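Lubis Repair Library opens its doors in Pandari with free bench time for all

PANDARI, 18 Feb 2022 — The Lubis Repair Library, a place where anyone can borrow tools, sit down at a bench and learn to fix the things they own, opens to the public this month in the old Vomell shoe store on Sirkia Street. Members can borrow from a collection of 1000 hand tools, and the benches are free to use whether you join or not.

The idea came from Khadija Nasr, a retired watch repairer who had been teaching small repair classes at her kitchen table since August. Word got around fast. By the fall there was a waiting list, and her neighbors were leaving clocks, radios and one very old accordion on the porch with notes taped to them.

"I love that part, the notes," said Nasr, now the library's director. "People write down everything the thing has been through — who bought it, who dropped it, which uncle tried to fix it with glue. I wanted a room big enough for all of those stories, and now we have one!"

The former store has been opened up into a single large workroom with 20 benches. Sewing and leatherwork are near the front windows, where the daylight is best. Bicycles get the back, with a wide door out to the alley so nobody has to carry one past the sewing machines. Clocks, jewelry and small electronics share the quiet side room, and there is a long shelf of repair manuals, some of them older than the building.

Most of the collection was donated by people in Pandari and the towns nearby. Boris Machala, who ran a piano workshop for decades, gave 172 tools from his own cabinets, including a set of tuning levers he made as an apprentice.

"They were sitting in drawers," Machala said. "A tool in a drawer gets rusty and so does the fellow who owns it. I'm going to be there in the mornings, so come and ask me things. I know pianos, hinges, and a fair bit about chairs."

Classes begin in the first week. Bouchra Shehata will teach zipper replacement and invisible mending, and Loubna El Fassi will lead a beginner's course on lamps and wiring. A third course, on sharpening kitchen knives and garden shears, filled up before the schedule was printed, so a second session has been added. Each class is limited to eight people and bring-your-own projects are very welcome.

A yearly membership costs $70 and covers tool loans of up to two weeks. Students and anyone over 65 pay half. Larger items such as the floor loom and the drill press stay in the building, but members may reserve them by the hour.
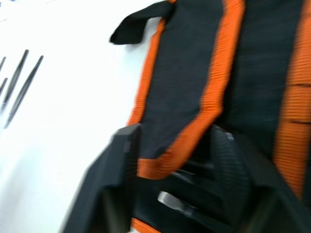
Do I need to know anything about repair before I come?

Most of our visitors so far have been complete beginners, and there is always someone on the floor to help you get started. Bring the broken thing, any loose parts you saved, and the charger or cord if it has one.

The library will also lend ready-packed kits to local schools. Doaa Mansour, who teaches at Sirkia Middle School, tried the first bicycle kit with her students over the winter. "They took a back wheel apart and then argued for the whole lunch hour over how to get it together again," she said. "It was the best lunch duty I've ever had."

Opening hours are 10 a.m. to 6 p.m., with late hours twice a week — see the schedule on the front door. Donated tools are accepted at the alley entrance. Please, no gas-powered equipment.

Contact: Lubis Repair Library, press desk, Sirkia Street, Pandari
© 2022 Lubis Repair Library. All rights reserved. Back to top

Comments

mendy_b
So happy to see that storefront in use again. I bought my school shoes there! Will there be parking in the alley or is it bikes only?

Terrence
Do you take woodworking planes? I have my dad's, and two of them need new handles.

patchwork gran
Signed up for the invisible mending. My moth-eaten green cardigan is coming with me.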